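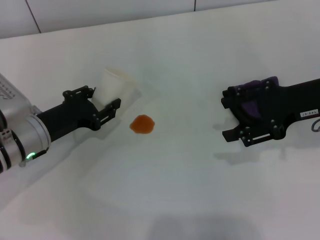

Do you blot a spill first or go straight in with the spray? I have always sprayed, and on my white table I end up with a yellow ring every time.

Ashworth Home Notes > Kitchen and Dining > Tables > Spills on White Surfaces

How to Clean Up a Spill on a White Tabletop

The question came in by email in January. Blot first. Spray thins the liquid and pushes it outward, so a spot the size of a coaster becomes one the size of a plate. The steps below work for tea, coffee, cola, iced tea, broth and most juices on a smooth, sealed white top. They are not meant for bare wood, marble or anything with an open grain.

What you need

Two white cotton cloths or plain white paper towels
A bowl of lukewarm water
Dish soap
Baking soda
A dry towel

Use white cloths. A colored napkin can leave dye behind when it gets wet, and on a white table you will see it. I use the Flimitz cotton squares, which come 39 to a bag and can be washed hot.

Step 1. Deal with the cup

Stand the cup upright or take it to the sink. Look at the outside and the bottom before you put it back down. A drip on the base makes its own ring, and that ring usually gets missed. Move papers, phones and chargers away from the spill before you touch the liquid.

Step 2. Blot from the edge in

Fold a dry cloth in four. Set it down at the outer edge of the puddle and let it soak, then lift it straight up. Work around the edge toward the middle, turning to a clean side of the cloth as you go. Don't drag it. A small puddle with an orange-brown tint, like the one at the top of the page, should come up with one folded cloth. The darker line at the rim of a spill like that is the part that dries first, so start there.

If the liquid is close to the edge of the table, hold a towel under the edge while you blot. Check the seam as well if you have a table with a leaf.

Step 3. Wash the spot

Put two drops of dish soap in the bowl of water. Dip the second cloth, wring it out well and wipe the spot and a hand's width around it. Rinse the cloth and wipe again with plain water. Anything sweet needs a second rinse. If the surface still feels tacky under your fingertips, there is sugar left on it.

Step 4. Dry it

Dry with the towel, then look across the table from a low angle with a light on. Streaks and tacky patches show up this way when you can't see them from above.

If a stain is already there

Mix one tablespoon of baking soda with enough water to make a soft paste. Spread it over the mark, leave it for ten minutes and wipe it off with a damp cloth. Rub lightly in a circle only if you have tried the paste on a hidden spot first. Baking soda is mild, but it can dull a high-gloss finish.

For older tea marks I have used Clurniro surface cream on my own table, a Titen with a plain white top. Two rounds took out a ring that had been there since the fall. Read the label before using it on yours, and rinse well before you put food on the surface.

Do not use

Scouring powder or steel wool
The green side of a kitchen sponge
Bleach and any other cleaner together
Undiluted vinegar on stone

A note on light plastic cups

Thin plastic cups tip easily when they are nearly empty, and they give when you squeeze them. If you use them for kids or for a party, fill them halfway and keep them back from the edge of the table. A tray with a lip will catch most of what goes over. Mine is an old baking sheet.

Comments

Reader, 7:40 pm
The low angle trick worked. I had been wiping around a sticky patch for a week and couldn't work out where it was.

Reader, 8:15 pm
Would the paste be OK on a painted table? Mine is white chalk paint with wax over it.

Reply from the author, 9:02 pm
I would skip it. The paste can take the wax off. Try soap and water, and if the mark stays, re-wax that area.

Reader, 6:25 am
My ring was turmeric from soup and baking soda only lightened it. I put the table by a sunny window for two days and the rest faded. Might help someone.

Reader, 11:30 am
I've been using old white T-shirts cut up for this. They soak up more than paper towels do and I never run out.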